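Estidmont Users' Forum > Interfaces and Accessibility > Retirement of the text menu in Drindura

Drindura_Support
Posted February 10, 2022

Members are advised that the text menu in Drindura will be withdrawn at the next major release, which is planned for March. From that release onwards, all functions will be reached through the graphical panel. Existing saved views will be carried over. Members who rely on keyboard entry are invited to set out their needs in this thread, and the product team will read all replies before the release is fixed.

stockroom_north
I should like to register an objection on behalf of our office. We have 110 staff who enter stock movements by typed code, and most of them have not touched the graphical panel since their first week. A trained clerk types four characters and presses Enter. The same task in the panel takes a search, a click, a second click and a confirmation. We measured this last year when the panel was first offered to us and passed the results to our account manager.

May I ask whether the typed codes themselves will survive, or only the functions behind them?

kuleck_admin
We moved from the text menu to the panel at Kuleck two years ago and would not return. New starters had great difficulty with the codes. Our printed list ran to over 900 entries, many of them no longer in use, and staff kept private lists of the ones they needed. The panel shows a person what is available to them and hides what is not. I accept that experienced users lost some speed in the first months.

stockroom_north
With respect to the previous poster, a long list of codes is an argument for tidying the list. Our own has been cut down every year and fits on two sides of paper. I would also question whether the speed was ever recovered, or whether people simply stopped measuring it.

kuleck_admin
We did stop measuring it, so I cannot answer that with figures. I can say that complaints to our help desk fell and have stayed low.
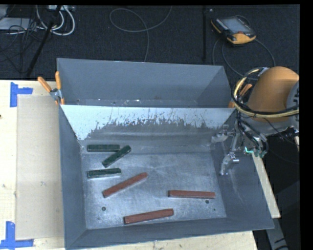
The other point I wished to make concerns training. Under the old arrangement a new member of staff sat beside a colleague for most of a fortnight. We now allow three days, and the written guide is short enough to be read in one sitting. For an office with regular turnover of staff this outweighs a few seconds on each entry.

ledgerline
I use a screen reader and would ask that the matter not be settled on speed alone. The text menu reads aloud perfectly well, as each line is simply text. The panel does not. In the present version (build 1197) the main search box has no spoken label, and the focus jumps to the top of the page after each confirmation. I reported both faults through Tagle, who maintain our installation, and was told that they had been passed on.

If the text menu is withdrawn before these are corrected, I shall be unable to do my work without help.

Drindura_Support
Thank you for these replies. To take the questions in order:

The typed codes will not be recognised in the panel at first. A quick entry box that accepts them is under consideration, but no date has been agreed.

The fault concerning the search label is known and a correction has been written. The fault concerning focus was not on our list. We would be grateful if ledgerline could send the steps by private message, together with the name and version of the screen reader.

stockroom_north
I am obliged for the answer, although "under consideration" will be of little comfort to my colleagues. Could the quick entry box be made a condition of the withdrawal? We could then support the change.

kuleck_admin
I would support that too, to my own surprise. Several of our longer-serving staff still ask for it.

ledgerline
Steps sent. I would add that a quick entry box would be of use to me only if it carries a proper label.

Drindura_Support
Received, with thanks. The request that the quick entry box be in place before the text menu is withdrawn has been entered in the Estidmont change register. This thread will remain open, and the outcome will be posted in it.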